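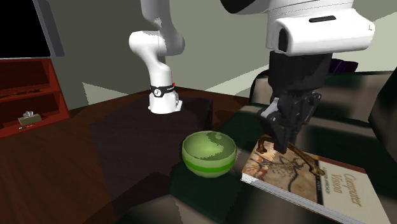
A green bowl, a big book and something brown and bone-like.

Why do dogs bury bones?

My dog once spent 20 minutes digging a hole behind the shed. She dropped a brand-new Zilto chew into it, pushed the dirt back with her nose, and trotted inside as if nothing had happened. She had dirt all the way up to her eyebrows! I wanted to know what she was thinking, so I started reading.

Let's go back a long, long way. Dogs are related to wolves, and wild animals like wolves don't get a dish of food at six o'clock every night. Some days they catch a big meal. Other days they catch nothing at all, and everyone goes to bed hungry. So when there's extra, it makes sense to hide it for later.

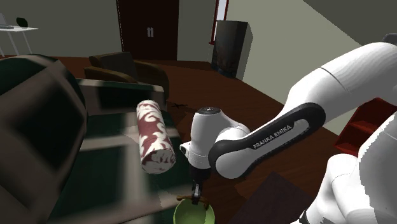
Scientists have a word for hiding food like this. They call it caching, and you say it just like "cashing." The dirt works a little like a refrigerator — it's cooler down there, and the sun can't get at the meat. It also covers up some of the smell, so other animals are less likely to come sniffing around for a free lunch.

Foxes do it too, and so do squirrels, although squirrels would much rather have an acorn than a bone. Many squirrels hide their nuts in lots of different places. If a thief finds one, the rest are still safe. Pretty smart!

Pet dogs don't need to do any of this, but the old habit is still in there. And if your dog doesn't have a yard, she may use a blanket or the couch cushions. I have sat on a soggy biscuit more than once.

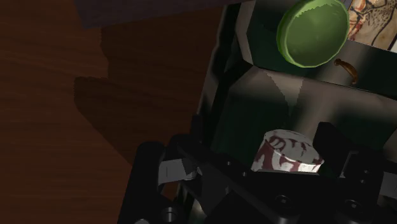 One reader wanted to know if dogs always remember where they put things, because hers digs up half the garden looking. They don't always! A dog's nose does a lot of the work, but a bone can still get forgotten. My dog never did go back for that chew. I found it in December when I was planting tulips.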